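4.2 Where the labels went

I'll admit I expected the baskets to matter more than the writing. Our first round in April used lidded boxes, and people spent so long peering at them that I lost patience and asked Lamai Sitthichai to find something open. We settled on woven baskets, one at each end of the table, with the things to be sorted put down between them (Figure 3). The category names went straight onto the white tabletop, by hand, just below each basket. Printed cards looked smarter, but they slid about and people kept squaring them up!

We ran 32 people through this layout and got 565 placements. What surprised me was how rarely anyone seemed to look back at the words once they'd got going. Štefánia Halás thinks they simply learn "fruits is left" after the first go and stop reading, and I'm inclined to agree with her (though see Chaimongkol's objection in Section 5).
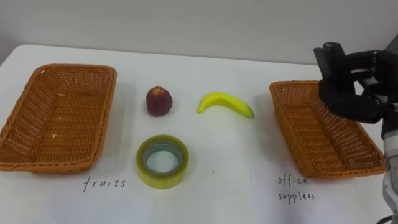
Figure 3. The two-basket layout, with "fruits" written under the left basket and the office supplies label under the right.

Swapping the labels over halfway through was another matter. Of the 43 misplaced items in the whole study, all but 10 came straight after a swap, and most people laughed, fished the thing out and carried on. I've kept those in the totals.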